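Handout 2: Teaching by Hand, Teaching by Remote
Robot Learning Lab, Sametby
Notes by Beverley Pomare

Okay, so last time we talked about why a robot can't learn much from a video of me folding a towel. It sees what happened, but it doesn't get my grip or the path of my hand in a form it can use. In these notes I want to get through the two ways we collect demonstrations, and then the bit everybody asks me about in office hours (timing!).

1. Remote control

You sit at the Fotia station and drive the arm with a leader arm. What you record is exactly what the robot did, joint by joint, and that's lovely for training. It's also slow. Alfredo Dagdag drove the February set for us and came away with 11 clean demonstrations of one drawer task and a very sore shoulder.

2. Hand-held grippers

This is the one you'll use for the Vudton assignment. You carry the gripper yourself, one in each hand if the task needs two, and you work at normal speed with normal things. Baskets are a favorite of mine, because a lid makes you think about angle as well as position.

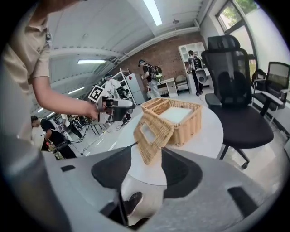 3. Knowing where the hand is

A gripper that's being carried around has no joint angles to read, so we have to work out its pose some other way. Square markers help a lot here. The pattern is known ahead of time, so any camera that gets a decent look at it can solve for position and tilt. Two habits, please: keep your sleeve off the marker, and don't whip your wrist around. Anum Abbasi went through all 1,261 takes from the last Olivares round and most of the ones she threw out had fast wrist turns in them.

Some setups add a head-mounted device as well. I like having it, though it does make people stoop, so take breaks. One gripper can often see the other too, and I've come to think of that as a free second opinion on pose.

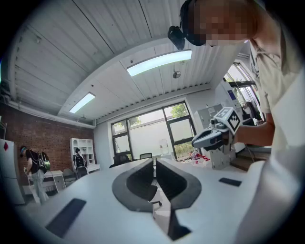 Do I have to redo the whole take if I fumble once?

Keep going if you can recover the way you'd want the robot to. A small slip followed by a calm fix is useful data. If you drop something on the floor, stop there, mark the take as bad and start over.

4. For next time

Read the Lagman notes on timing, sections 1 and 2, and bring your own task idea on paper. Ariel Quiambao has the sign-up sheet for the grippers.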